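Workshop notebook, October
Bench 2, tube stand

Friday, started 8:40

Carrying on with the white tube stand. The Villent curved fittings arrived yesterday afternoon, so the old ones have gone into the box under the sink with the rest of the first batch. The tubes are still the Plarora ones. Uprights are 98 cm. I cut the crosspieces at 80 cm last week and have not touched them.

Moved the white chair to the far left side of the work area and left the white cabinet behind it. The cabinet can stay there for good as far as I'm concerned. It holds the deburring tool, the marker and the tape, and I no longer have to cross the room for them. The top is to be kept clear. If you put a coffee on it, take it away again when you go.

The black work surface is better than the bare top we had in September. White parts on a pale top were hard to find again, and the small curved pieces were the worst. On black they show up from across the room. The drawback is that every bit of white dust shows too, so it needs wiping down between cuts. Do the sawing over at the other bench and bring the pieces across afterward.

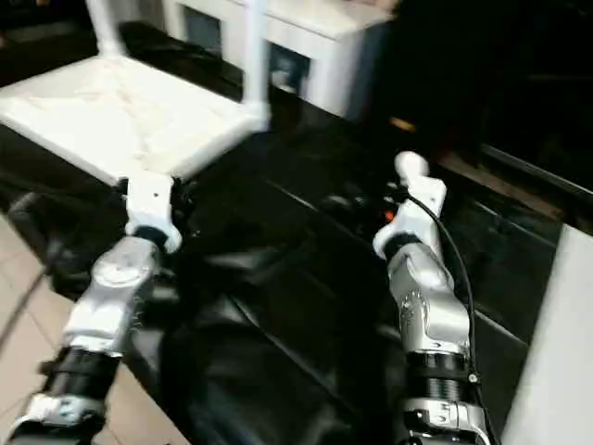 Fit test on the new fittings, done dry, no adhesive anywhere:

Straight into a fresh cut, not deburred: tight, stops short of the shoulder. Needs a twist and a fair amount of push.
Straight into a deburred cut: goes home to the shoulder with hand pressure. Comes out again with a twist.
Into an end that has been in and out several times: goes home easily, wobbles slightly at the far end of the tube.

The wobble bothers me more than the tight fit. On a short piece you would never notice it. On a 98 upright it turns into a visible lean at the top. I held a square against it and the top was out by 2 mm with the fitting fully seated. It was out by more when I let it hang on its own weight.

Checked whether it was the tube or the fitting. Swapped the tube, same lean. Swapped the fitting, less lean. So there is some variation from one fitting to the next and I should sort them before the build. Good ones in the Zorno tray, loose ones in a bag with a strip of tape on it. Please don't pour the bag back into the tray.

10:15

Angled panels. These are the part of the stand I was least sure about and they have given the least trouble. They go on after the lower crosspieces and before the uprights. Tried the other order once this morning and the uprights were in the way of everything.

The drawing from Quintana shows the panels going on last. I think the drawing was made from the finished thing and whoever made it did not have to put one together. I have penciled the right order on our copy and will send them a clean version when the rest is settled.

Order that works:

Lower crosspieces into their fittings, seated fully.
Panels.
Uprights, one side and then the other.
Upper fittings, placed by hand and only pushed home once both uprights are in.
Top crosspiece.

For the uprights it helps to keep the tube close to vertical and bring the bottom end down toward the fitting, with a grip somewhere in the lower part of the tube. If you hold it only at the top the bottom end swings and you chase the fitting all over the place. If you hold it only at the bottom the top wanders instead. Two points of support, one low and one higher up.

The black cloth is good under the tube ends. They don't skate the way they did on the bare top. It does ruck up if you push sideways, so pull it flat again before the next upright.

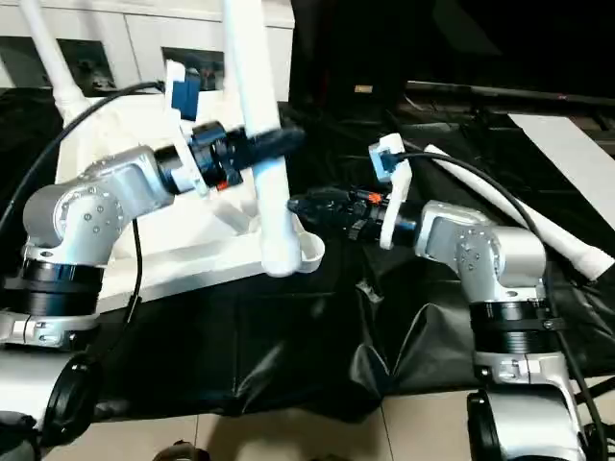
Alcides Seixas thinks the lean will disappear once the top crosspiece is in, and that sorting the fittings is a waste of a morning. His argument is that a closed rectangle pulls itself square, and that the stands they put together in the other room had worse fittings than these and stood fine for a year. He would also rather have a bit of slack, as it makes the top piece much easier to get on.

I half agree. Closing the rectangle does take most of the lean out when the fittings are similar. When there is a loose one at the bottom left and a tight one at the bottom right, the whole thing closes but sits twisted, and then one foot is off the table. I would like to try it his way on the second stand and mine on the first, and put both on the flat plate on Monday.

He is right about the slack at the top. I'll use the looser fittings up there and keep the tight ones for the feet. That saves throwing any out.

11:50

Looked at reordering. Villent will only tighten the tolerance on a run of 3,000, and we have no use for that many in our lifetimes. Dayana Bermúdez suggested a wrap of thin tape around the tube end on the loose ones. Tried it on a scrap. One turn is enough, two turns and it won't go in at all. It looks fine once seated because the tape ends up inside the fitting. Not sure how it holds after being taken apart a few times. Worth a longer try.

Also from Dayana: mark the insertion depth on each tube with a pencil line before starting. I should have been doing this from the beginning. With the line you see right away whether the tube is home, and you don't have to guess from the feel. Erase the line afterward or the stand looks scruffy.

Still open

Chair legs catch the cloth when the chair gets pulled in. Either tuck the cloth or leave the chair farther out.
Deburring tool blade is getting dull. There should be a spare in the drawer with the taps.
Our copy of the Quintana drawing has the upright marked with the old length. Corrected in pencil, needs doing in the file.
Tape trial, Dayana's method, at least ten times in and out on the same end.
Second stand, Alcides's method, unsorted fittings.

Leaving everything laid out over lunch. The Zorno tray goes back in the cabinet tonight, bottom opening, label facing out.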